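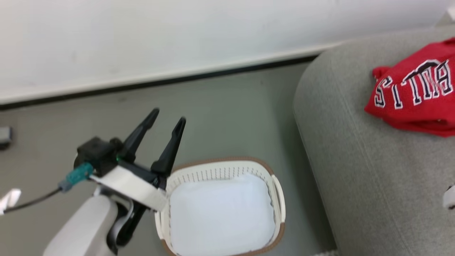
The living room at Bilberg is on the first floor of a former carpet warehouse, between a kitchen nobody cooks in for pleasure and a store full of spare cables. It has a sofa, a basket and a supply of clothes bought by the bagful from a charity shop. On most mornings in February a robot was in there from half past eight, learning to tidy up.

The woman who runs the work came to it from a hospital laundry, where she managed a shift for six years. She now looks after the operators, the people who guide the arms by hand controls while the machine records what its cameras see and how its joints move. Each finished attempt is called an episode. When we spoke, the laundry set stood at 3251 of them.

"People ask what the robot can do, and I tell them to ask the software team," she said. "My job is what goes in. If somebody picks up a shirt badly and we keep it, then the model has a bad shirt in it."

The task sounds simple when she describes it. An item of clothing is on the sofa. The arm goes over, closes its two fingers on the cloth, lifts, moves across to the basket and lets go. A person does it in a couple of seconds without looking. An operator who has been at it for a month needs 20 seconds, and a new one can take three times as long.

Cloth is the difficulty. A cup has the same shape wherever it is put down, she said, and a shirt never does. It can be folded, bunched, inside out or upside down, with a sleeve trapped under a cushion. The operators are told to leave it however it falls.

"We had a very tidy young man in the first weeks who laid everything out flat before he started. Lovely to look at. We had to throw out two days of his work, as there isn't a house in the country where the washing is waiting for you like that."

She is strict about what counts as a good episode. The fingers should be open before they reach the cloth. There should be no long pause in the middle while the operator thinks. If the grip slips, the operator is allowed one more try in the same recording, and those episodes are marked separately. The software team asked for this after an early version of the model dropped a towel and then carried on to the basket with nothing in its fingers.

"It had only ever seen things go right," she said. "It had no idea what you do when you've missed. So now we keep some of the misses, as long as they're put right afterwards. You can't have too many. I'd like it to learn to pick up a towel, and I don't want it to learn to drop one first."

The arms are run through a program called Shawky, which was written by a group that shared the building before Bilberg took the whole floor. It shows the operator the camera pictures and keeps the time. It also has a button for throwing an episode away, and she spends much of her first day with new staff persuading them to press it.

"They think it counts against them. It doesn't. I'd sooner have 100 good ones at the end of the week than twice that with half of them spoiled. But they've come from jobs where you were paid by how much you got through, and it takes a while."

Operators work for fifty minutes and then stop for ten. She brought that rule in herself, after going through recordings from the last part of long sessions and finding the hand movements had become lazy. The arm would come in at the same angle each time, and the cloth would be let go from the same spot over the basket. None of it was wrong, she said, but it was all alike.

Sameness is what she talks about most. There is a sheet on the wall of the store listing what has to be changed and how often. The basket is moved after every tenth episode. The clothes are swapped at the start of each hour. The blinds are up in some sessions and down in others. The sheet also covers what is in the basket to begin with, which may be nothing, a single cloth or a heap up to the top.

"An empty basket and a full one are two different jobs. If it's empty you can let go from anywhere. If it's full the thing slides off and lands on the floor, and then you've got a third job."

The colours of the clothes gave her trouble for a time. The first bags from the charity shop were nearly all dark, and the model did well with navy jumpers and badly with anything else. She went back and asked for bright things, pale things and anything with writing on it. Sports tops were the most useful. Large letters fold up into odd shapes, and an early version seemed to treat each block of lettering as an object of its own and tried to pick it up by the corner.

White cloth remains the worst. Against a pale sofa or inside a white basket, she said, the edges are hard to find even for the operator watching on a screen. A batch of white pillowcases took four sessions to get through, and about a third of the attempts were discarded.

A second room opened in the spring at Stumholm, in a rented flat with a carpet and lower furniture. She visits once a fortnight. The aim was to find out how much of what the model had picked up was about laundry and how much was about one particular sofa. The first results were poor. The arm stopped short of the basket again and again, and the cause was traced to the height of the seat.

"That was a bad week. Everybody had been pleased with themselves. Then we put it in front of somebody else's settee and it was like starting over. It wasn't quite starting over, I'm told. It came back after a few hundred episodes. But you do feel it."

The two rooms now share a single set of instructions, and the recordings from both go to the same place at night. In the morning she looks at a sample before the operators arrive. She watches them at double speed with a cup of tea, and writes the numbers of the doubtful ones on a pad.

She does not expect the work to last for ever in its present form. There is talk of letting the model make the attempt itself, with a person stepping in only when it goes wrong. A trial under the name Climix is due to start once the laundry set is closed. It would need fewer hours at the controls, and she thinks it would need more patience.

"Sitting and watching is harder than doing it. You want to grab the controls. I've tried it twice and both times I took over too early, and I'm the one who's meant to be teaching people not to."

I asked whether the job had changed how she did her own washing. She said she had noticed, at home, that she always picked up a shirt by the collar. Most of the operators did too, when she went round and asked them. She added a line to the sheet the next morning asking them to go for the hem, the cuff and the middle of the back as well.

The last thing she showed me was the pad from that day. It had seven numbers on it, and three had been crossed out again. She had watched those a second time and decided they would do.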